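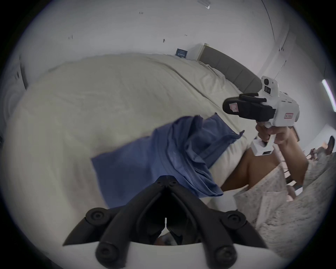

3. Gathering the examples

3.1 Who held the grippers, and where

We didn't want a lab bedroom. We'd tried one in February, with a bed frame against a partition and a duvet straight out of its packet, and the policy we trained on it folded beautifully in that corner and fell to bits everywhere else. So for the main collection we took the grippers to people's homes and to a small guest house in Brirkton that let us in between bookings, and we left each bedroom as we found it. If there was a shirt on the duvet, the shirt stayed on the duvet until the task called for it.

Each demonstrator works with a pair of hand-held grippers, one in each hand, and each gripper has its own wide-angle camera. Figure 2 is a view from one of them, looking up the bed towards the headboard with a crumpled blue cloth lying on the duvet. The second gripper is in view on the right, in the demonstrator's hand. I like it as a figure as it shows how much the policy has to ignore — wall, headboard, light strip, an arm in front of the end of the bed — before it gets anywhere near the cloth. Everything we train on looks more or less like this, and we do no cropping beyond what the lens does for us.

Figure 2. A view from one gripper's camera during collection. The gripper's own two fingers are at the bottom, with the blue cloth and the cream-white duvet beyond them.

We ended up with 3,340 recordings. A good many of those were never going to be any use (I'll come to that), and the set we call Estiser in the rest of the paper is the 3,000 we kept.

3.2 What we asked people to do

There were 3 tasks: pick up a piece of clothing and fold it, pull a duvet straight, and move a garment from the bed to a chair. We wrote the instructions on a single card and then spent far too long arguing about the wording. The first version said to fold "neatly", and people took that terribly seriously. They'd smooth a sleeve four or five times over, and the policy duly learned to stroke shirts. The second version just said to fold the item as you would if you were putting it away before going out, and that got us the brisk, slightly careless folding we were after.

We didn't tell anyone which corner to grab first. This was a point of some disagreement between the two of us who ran the sessions. My co-author felt that a fixed starting corner would make the data easier to learn from, and I felt we'd be teaching the robot one person's habit. We settled it by trying both on a small batch. The fixed version did learn faster, I have to admit, but it got stuck whenever the chosen corner was tucked underneath, and clothes on a bed have corners tucked underneath nearly all the time. So we left people to it.

New demonstrators had 30 minutes of practice before we kept anything. The grippers feel odd to begin with. You lose all sense of how hard you're pinching, and cloth slides out just when you think you've got it. Most people stopped looking at their hands partway through the practice and began looking at the cloth, and once that happened we pressed on with the real thing. One or two never quite got comfortable, and we kept their recordings too, provided the task was finished. Clumsy but successful folding turned out to be quite handy for teaching the policy how to recover a dropped edge.

3.3 Keeping track of two hands

With one gripper, life is easy. With two, you need to know where each is in relation to the other, and that was by far the fiddliest part of the job. Our tracking software, Tririco, works out each gripper's path from its own camera and then lines up the two paths on a shared clock. Plain walls are its great enemy. A white bedroom wall gives it very little to hang on to, and when the camera tips up from the bed it can drift by a finger's width before it finds its feet again.

We did two things about this. We asked demonstrators to begin every recording with a slow sweep round the room, so that Tririco had seen the headboard, the door, the corners and whatever else was there before the cloth work began. And wherever the second gripper shows up in the first one's view, we use that sighting to pull the two paths back together. It happens more often than I'd expected, as people naturally bring their hands close when they fold. It does nothing for the moments when the arms are spread wide, which is where most of our leftover error sits (see Section 5).

3.4 What we threw away

A recording was dropped if the tracking broke and couldn't be mended, if the clocks of the two grippers had slipped apart, or if the task wasn't finished. That last one needed some care. A folded shirt is a matter of taste. We had two people watch the end of each recording separately and mark it as done or not done, and where they disagreed we kept it. My thinking was that if one sensible person would put the shirt in a drawer, the robot should be allowed to as well.

Slipped clocks cost us the most, and they were our own fault. For the first few sessions we synchronised once at the start of the day and trusted the clocks to behave — they did not. After that we synchronised before every recording, with both grippers pointed at the same flashing screen, and the trouble more or less went away.

We didn't drop anything for looking messy. Recordings with poor light, patterned fabric across the view or a sleeve over the lens for a second or two all went in. We did train one version of the policy, Aoun, with those taken out, and the comparison is in Section 4.3. It was better on the tidy test bed and noticeably worse in every bedroom we hadn't visited before.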